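Bolger 两指夹爪套件,装了一个夏天之后的评测

分类:机械臂配件 / 套件
购入方式:自费
使用环境:家里书房,后来搬到共享工坊

先说价钱。1636 元,不含机械臂,不含电源,不含你为了装它而另外买的那把扭力螺丝刀。我下单的时候跟家里说是“几百块的小玩意儿”,从四舍五入的角度看,这句话站不太住。

Bolger 这套东西的定位,是给桌面级机械臂配的电动平行夹爪:一个电机,一组齿轮连杆,两根手指,一块 Moltutau 的驱动板,外加一份仿真模型的下载码。卖家页面上写着“适合有基础的爱好者”。我有基础,我装过书架。

七月收到货,拖到现在才写,是想等它坏一次再写。它坏过了,可以写了。

开箱和说明书

包装没什么好说的,海绵挖了槽,零件各就各位,看着让人对自己的动手能力产生不切实际的信心。螺丝按长度分袋,袋子上贴了编号,编号和说明书里的编号是两套体系。我猜两套体系的作者在同一家公司上班,但不在同一层楼吃饭。

说明书 26 页,前面一大截是安全须知,告诫你不要把手指放进夹爪。真正讲组装的部分很薄,图倒是画得清楚,线条干净,爆炸图也肯用大图。问题在于它喜欢跳步。第五步你手里还是一堆连杆,第六步连杆已经装进壳子里了,齿轮也啮合好了,中间发生了什么全凭读者的人生阅历。

我第一次装完,两根手指一根走得快,一根走得慢,像两个赌气的人一起过马路。拆开一看,左右齿轮错了一个齿。说明书里没有提对齿标记,齿轮上却是有标记的,一个针尖大的凹点,要斜着光才看得见。第二次装对了。第三次拆是因为第二次忘了装垫片。

如果你打算买,请在装齿轮之前拿台灯斜着照一下,找那个凹点。这一句大概是整篇评测里最值钱的一句,下面的可以挑着看。

机械部分

装好以后,夹爪本体比我预想的结实。连杆几乎没有旷量,手指张到底再合拢,回到的位置肉眼看不出差别。我拿塞尺量过几次,结果还算体面,但我的塞尺是从一套汽修工具里拆出来的,数字就不往外报了。

指垫是可换的,卡扣加一颗小螺丝。原装指垫夹纸盒、夹木块都行,夹玻璃瓶就要看瓶子的心情。我后来剪了一块自行车内胎贴上去,抓力立刻上来了,外观也立刻下去了。Gunvor Blomqvist 在工坊里路过看了一眼,问我是不是在修车。

外壳的接缝处理得一般。走线槽留得太窄,线束塞进去以后盖子要使点劲才能合上,合上之后心里总惦记着里面那几根线的处境。我的惦记是有道理的,后面会讲到。

安装法兰给了两种孔位,一种能对上我的臂,对得上的那种恰好要用包里没给够长度的螺丝。五金店能买到,来回骑车二十分钟,顺便买了一袋桃子。

驱动板

Moltutau 这块板子我谈不上喜欢,但也挑不出大毛病。接口朝外,丝印清楚,上电有灯,灯的颜色有三种状态。说明书解释了其中两种,第三种我见过一次,之后它就自己恢复了,我们双方都没再提。

串口协议写得简单,开、合、停、设力度、读位置,几条指令一个下午能调通。力度设定是从低到高的一串档位,低档温柔得过分,夹一块海绵都像是在征求海绵的意见;中间几档好用;最高那档我试过一次,捏扁了一个酸奶盒,里面有酸奶。

位置回读的延迟在正常使用里感觉不到,但如果你想做夹到东西就停的那种判断,请别只看位置,要连电流一起读。我一开始图省事只看位置,结果夹爪对着一个软布球使劲合,布球一点点让步,程序一直认为事情还在进展当中。

仿真部分

这一节本来不在我的计划里。下载码印在保修卡背面,我差点连卡片一起当书签用掉。Larneseo 是个桌面仿真环境,Bolger 给它做了一份配套的夹爪模型,号称尺寸和实物一致。装起来比夹爪本身还费劲,依赖一个接一个,装到晚上十一点多,屏幕上终于出现了一个会动的夹爪,我很激动,叫家里人来看,家里人看了一眼说,你不是已经有一个真的了吗。

这个问题我想了两天,答案是仿真里的夹爪撞了桌子不用重新买螺丝。我现在的习惯是先在 Larneseo 里把动作跑一遍,接近、张开、下降、合拢、抬起,跑顺了再放到实物上去。腕部视角可以直接开,从手指后面往前看,跟你趴在机械臂手腕上差不多的角度。
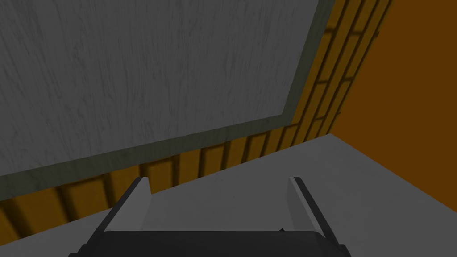 Larneseo 里的腕部视角,手指之间什么都没夹,前方是砖纹墙带和橙色的墙。

装修风格我不予置评。橙色的墙,橙黄的砖纹,再配一块带竖纹的灰板子,建模的人大概刚搬完家,对墙面材料还有没用完的热情。我习惯以后反倒觉得有好处,背景花一点,写视觉识别的时候早早就会露馅。我那个找木块的小脚本,在纯白背景里百发百中,换到这个房间里,第一次运行就自信地锁定了一块砖。

几何上我抽查了手指长度和最大开口,跟手里的实物对得上,这一点要表扬。以前用过别家的免费模型,手指比实物短一截,仿真里次次抓空,我还以为是自己算错了,对着草稿纸怀疑了一个周末的三角函数。

摩擦就是另一回事了。模型里默认的摩擦系数乐观得像招聘启事,方块一夹就牢,甩都甩不掉。照着这个参数训练出来的自信,拿到实物上只能维持到第一个玻璃瓶。我把系数往下调了几轮,调到仿真里也开始掉东西为止,两边的表现才算接近。参数文件是纯文本,改起来方便,只是注释写得惜字如金,有一行参数的注释是“见上”,上面是空行。

还有一个小毛病:手指离台面很近的时候,仿真偶尔会抖。调小步长能压下去,代价是风扇起飞。我的笔记本服役多年,跑起来像在煮什么东西。工坊那台台式机就没有这个问题,这也是我后来搬过去的原因之一,另一个原因是书房的门要还给家里人。

搬到 Sokden

Sokden 是我们这边的共享工坊,月卡制,地方不大,工具倒是齐,台钻旁边永远有人在等台钻。我占了靠窗的一张台子,把机械臂用夹具夹住,夹爪装上去,旁边摆上自己带的木块和那几个劫后余生的酸奶盒。

在这里干活的好处是有人看。坏处也是有人看。Dardo Sosa 做木工,他站在旁边看我的夹爪把一块木头从左边搬到右边,再从右边搬到左边,看了好一会儿,问它什么时候开始干活。我说这就是在干活。他点点头,回去继续刨他的桌腿,那张桌子现在已经做完卖掉了。

Jhun Dela Peña 比较内行,他一来就问寿命。我说不知道,他说那就测。于是我写了个循环,张开、合拢、夹住同一块木块、松开,让它自己跑,目标 2000 次。跑到 400 次的时候我停下来检查过一回,齿轮没有异响,螺丝没有松,指垫边缘有点起毛,是我贴的内胎,原装件没事。心情很好,去泡了杯茶。

后来它坏了。跑到后半程,夹爪突然停在半张不张的位置上,驱动板亮了那个说明书里解释过的红灯,意思是通信中断。拆开盖子,线束里那根信号线被盖子边缘压出一道痕,里面断了。就是前面说的那个太窄的走线槽。那天是星期一,工坊下午才有人,我一个人对着一根断线坐了很久,感受到一种预言成真的满足。

修起来不难。换一段软一点的硅胶线,把槽边的锐角用锉刀倒一下,再缠一圈胶带,盖子一按就合上了,不再需要动用体重。重新从零开始跑,2000 次跑完,没再出事。连杆的旷量比新的时候大了一点,要用手晃才觉得出来,抓取没受影响。

所以我的建议是第一次组装的时候就把那道边锉掉。Bolger 自己在厂里锉一下,成本恐怕还不到一颗螺丝,但他们把这份乐趣留给了用户。

客服

断线之后我给 Bolger 写了邮件,附了照片,语气克制。隔天收到回复,署名 Torunn Granström,先道歉,再问我盖子是不是按照说明书第几页的方法装的。我翻到那一页,上面写着“装上盖子”。我如实回答,是的,我装上了盖子。

对方倒也没再纠缠,给寄了一套备用线束,运费他们出,线还是原来那种硬线。我收进抽屉了。信里还说走线槽会在下一批改。下一批什么时候出没有说,我也没有追问,毕竟我已经有锉刀了。

另外顺便提了说明书缺对齿说明的事,回复是“感谢您的宝贵意见”。这句话我在不同公司的邮件里收到过很多遍,至今没见过宝贵二字兑现。

软件包

官方给的 Python 库能用。函数名起得规矩,例程能直接跑,出错的时候会告诉你出错了,至于错在哪里则比较含蓄。有个地方要留神:开合的单位,在实物库里是毫米,在仿真接口里是米。我第一次把同一段代码搬过去,仿真里的夹爪收到一个足以跨过马路的张开指令,手指当场顶到限位,动也不动,显得很有尊严。

反方向搬就危险一些,米制的数字发给实物,夹爪会理解成请你合到几乎闭死。幸好我当时夹的是木块。建议自己包一层换算,把单位写进变量名,丑是丑,省事。

库的更新频率不高,我用的这段时间里更新过一次,更新日志写的是“修复若干问题”。我的若干问题还在,可能是别人的若干。

适合谁

如果你手里已经有一台桌面机械臂,原来配的夹爪软绵绵夹不住东西,想换个像样的,这套可以买。机械底子是好的,换指垫方便,驱动板老实,仿真模型的尺寸能信。你需要一把锉刀、一盏台灯、一段软线,再准备一个不打算有别的安排的周末。

如果是买给孩子一起做的,我会劝你自己先装一遍。对齿那一步装错了不会报警,它会一直歪着工作,孩子会问为什么,你会说设计就是这样的。

如果你连机械臂也没有,只想先试试看自己有没有兴趣,那就别急着花这笔钱。Larneseo 本体有免费版,里面自带一个普通夹爪,先在仿真里抓两个星期的方块。两个星期以后还想抓,再来谈硬件。

和同类比

我之前用过一个舵机驱动的便宜夹爪,价格低得多,声音大得多,夹紧的时候嗡嗡叫,像冰箱里关了一只蜜蜂。Bolger 这个安静,晚上在书房跑不会被投诉,至少不会因为噪音被投诉。力度可调也是舵机那个给不了的,那个只有夹和不夹两种人生态度。

更高一级的工业货我没用过,只在 Sokden 的展示柜前面看过,Sixten Strömberg 有一只,从旧设备上拆下来的,拿在手里沉甸甸,开合一下干脆利落,声音很贵。他让我试了试,我试完还给他,回到自己的台子前,觉得我的夹爪也挺努力的。

评分

机械:四星。连杆和手指值四星半,走线槽拉回来半星。
电子:四星。第三种灯光的含义若有读者知道,请留言。
仿真模型:四星。尺寸准,摩擦请自己调,墙面颜色见仁见智。
说明书:两星,给画图的人。
客服:三星半,人是客气的。
价格:三星。1636 元能接受,螺丝给够长会更容易接受。

总的给三星半。它现在还夹在工坊那张靠窗的台子上,每天把木块从左边搬到右边。下一步打算让它学着分拣螺丝,先在仿真里试,螺丝的模型我还没画,正在量。

补充:有人私信问内胎指垫的做法。旧内胎剪成比指垫略大的长条,砂纸打毛,万能胶贴,压一夜,第二天修边。不要用补胎剩下的那种胶水,夹两天就往下滑,木块上还会留印子。

再补充:桃子很甜,五金店隔壁那家。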